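März 2023
Von: Areti Lazaridis
An: Liste Greifer und Handhabung
Betreff: Re: Beschaffung Handgreifer, zweite Runde

Hallo zusammen,

ich antworte mal gesammelt, sonst zerfasert das wieder in acht Unterthemen, und am Ende hat jemand Kabelbinder bestellt.

Aus der Nachricht vom Standort Gendthorpe:

> Wir müssen bis April wissen, wie viele Handgreifer ihr wirklich braucht.
> Im Antrag stehen zwei Paar plus Reserve, in der Tabelle steht ein Paar,
> und in der Mail davor war von "vorerst gar nichts" die Rede. Außerdem
> fragt die Verwaltung, warum Fingerauflagen ein eigener Posten sind.
> Die sind doch am Greifer dran, oder? Und braucht es wirklich Aufnahmen
> in Wohnräumen? Im Labor steht ein Tisch.

Im Labor steht ein Tisch, das ist richtig. Er ist grau, matt und wird jeden Abend abgeräumt, und genau so sehen dann auch die Daten aus. Wir planen für Haushalte, also für Esstische, auf denen eine Teetasse neben der Steckdosenleiste wohnt und der Toaster-Ofen zugleich Regal für die Einmachgläser ist. Wer den Becher nur vom Labortisch kennt, kennt ihn nicht.
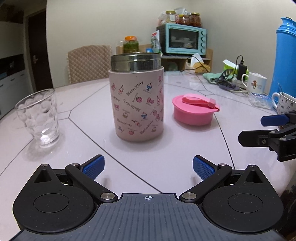 Zur Stückzahl. Die zwei Paar im Antrag gelten. Die Tabelle ist eine ältere Fassung, die ich selbst zweimal gelöscht habe und die offenbar nachwächst. "Vorerst gar nichts" bezog sich auf den Roboterarm von Mivanura, den wir in dieser Runde tatsächlich weglassen. Der Arm frisst allein mehr als der gesamte Rest, braucht eine Einhausung und eine Unterweisung, und seine Lieferzeit wird vom Vertrieb mit einem Lächeln beantwortet. Erst Handgreifer und Aufnahmen, dann sehen wir, ob der Arm noch dasselbe können muss wie heute auf dem Papier.

Mit nur einem Paar geht es übrigens nicht, auch wenn das in der Tabelle so schön schlank aussieht. Sobald an einer Seite eine Schraube locker ist oder ein Kabel wackelt, steht das ganze Paar, und mit ihm stehen zwei Leute in einer fremden Küche und machen höfliche Konversation. Das zweite Paar fährt mit, fertig eingestellt, in der Kiste.

Die Posten, wie ich sie jetzt an Panagiotou schicken würde:

Zwei Paar Handgreifer samt Kamerahalterung: 1.642 Euro je Paar, Angebot liegt vor.
Fingerauflagen, Ersatz: 300 Euro.
Koffer, Schaumeinlagen, Ladegeräte: 700 Euro.
Gebrauchsgegenstände für die Übungen: 60 Euro.

Zu den Fingerauflagen: Ja, die sind am Greifer dran. Reifen sind auch am Auto dran. Die Noppen verschleißen, und zwar je nach Person sehr verschieden. Manche greifen wie beim Eierlaufen, andere wie beim Abschied am Bahnsteig. Ich habe keine Lust, für jeden Satz Gummi einen neuen Beschaffungsvorgang zu eröffnen, deshalb eine eigene Zeile mit festem Betrag fürs ganze Jahr.

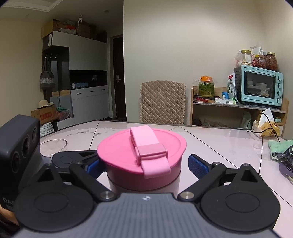
Beim letzten Posten rechne ich mit Rückfragen, weil er so klein ist. Kleine Posten werden bei uns grundsätzlich strenger geprüft als große, da kann sich jeder etwas darunter vorstellen. Gemeint sind Becher, Deckel, Löffel, Dosen, ein paar Tücher. Das meiste steht bei den Leuten ohnehin auf dem Tisch und darf benutzt werden. Ein kleiner eigener Bestand muss trotzdem mit, damit wir dieselbe Aufgabe in verschiedenen Wohnungen wiederholen können. Glatte, runde Becher mit Schraubdeckel bitte unbedingt dabeihaben, daran scheitern Greifer gern und ausdauernd. Glas auch. Bei Glas hätte ich zusätzlich gern eine Antwort der Versicherung, die seit zwei Monaten "in Umlauf" ist.

Noch zwei Dinge, die im Antrag fehlen und die mir beim Planen aufgefallen sind:

Erstens die Spannweite. Das billigere Modell von Fledanby, das einige hier so charmant fanden, öffnet nach Datenblatt knapp weiter als ein Trinkglas. Knapp ist bei einem Handgriff aus der Schulter heraus kein Maß, mit dem ich Geld ausgeben möchte. Wer es trotzdem will, darf damit einen Nachmittag lang Isolierbecher umstellen und anschließend berichten. Ich bringe Kuchen mit.

Zweitens der Tisch. Glänzende Platten spiegeln die Deckenlampe, und darüber beschwert sich dann die Auswertung. Vorgeschlagen wurde, Tischdecken zu beschaffen. Bitte nicht. Wenn wir jedem Haushalt eine graue Decke überwerfen, hätten wir auch im Labor bleiben können, siehe oben. Die Auswertung muss mit Spiegelungen leben lernen, so wie wir mit der Auswertung.
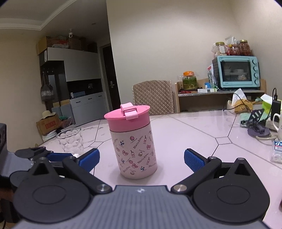

Becher mit Schraubdeckel zwischen den geöffneten Fingern, daneben das Noppenglas.

Was ich von euch brauche: ein Ja oder Nein zu den vier Posten, und zwar hier über die Liste. Bitte keine Randkommentare in der Tabelle, die liest außer mir keiner, und ich lese sie ungern. Wer beim Posten Koffer sparen möchte, soll bitte dazuschreiben, worin er die Greifer stattdessen transportieren will. Der Vorschlag "Einkaufstasche" wurde schon gemacht und ist protokolliert.

Gendthorpe bekommt von mir die bereinigte Fassung, sobald die Rückmeldungen da sind. Die Frage nach der Mehrwertsteuer gebe ich an Panagiotou weiter – im Angebot steht sie in der Fußnote als enthalten und in der Summenzeile als nicht enthalten, da möchte ich mich nicht einmischen.

Viele Grüße
Areti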